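Charbonneau workshop opens Saturday bench sessions
2023-09-15

The Charbonneau woodworking room will open to the public on Saturday mornings from next month, with 12 places at each session. Bookings are through the front desk or by phone.

Ilse Dewulf, who runs the room, said people could bring a project from home or start on one of the boards kept in stock – most will end up as serving boards or small shelves.

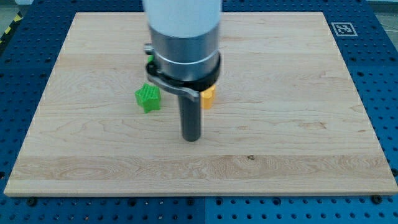

A pale board with a darker band of grain and a small knot, on the blue perforated table.

Dewulf said beginners often ask for timber with no marks in it. "I give them a piece with a knot and some colour. They learn more from sanding that."

The room was closed in February for new flooring and has had 900 visits since it reopened. Children under 12 need an adult with them. Enclosed shoes must be worn, and long hair tied back. Finishing oil is supplied, but please bring your own rags.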